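Unit 2: Procurement, Balance and Perception

Reading for this unit: the Drokodmont case file, sections 1 and 2. Students should have completed the reading before the seminar.

1. Capability and inventory

A military balance is often reported as a comparison of inventories. One state holds 103 combat aircraft, its neighbor holds fewer, and the press draws a conclusion. Inventory is only the starting point of an assessment. Capability also depends on trained crews, spare parts, munitions stocks, basing and the share of the fleet that can fly on a given morning.

The Drokodmont case concerns a coastal state that ordered new patrol aircraft while its neighbor extended the service life of an older fleet. Commentators in Stamville treated the order as a shift in the regional balance. The Basetti paper, assigned for this unit, argues that delivery schedules and crew training delayed any practical effect by several years.

2. Range and geography

Published range figures require care. A ferry range of 2,590 kilometers describes an aircraft flying one way with maximum fuel and little or no load. Combat radius is much shorter and varies with payload, altitude and time on station. Students should state which measure they are using whenever a figure is cited.

3. Written assignment

Submit a memorandum of two pages on the Polat scenario, due in December. Identify the capability in question, the evidence available and the points on which the evidence is silent.
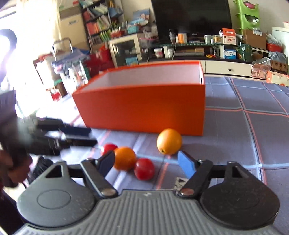 Comparisons between unlike forces are the most common source of error in student memoranda. A submarine and a frigate may both be listed as major vessels, yet they perform different tasks and cannot be exchanged one for one. Two oranges and two tomatoes on a plaid mat make four pieces of fruit, and that total says nothing about how many of them are oranges. Inventory tables in the memorandum should therefore keep each class of equipment on its own line, with combined totals used only where the classes share a role.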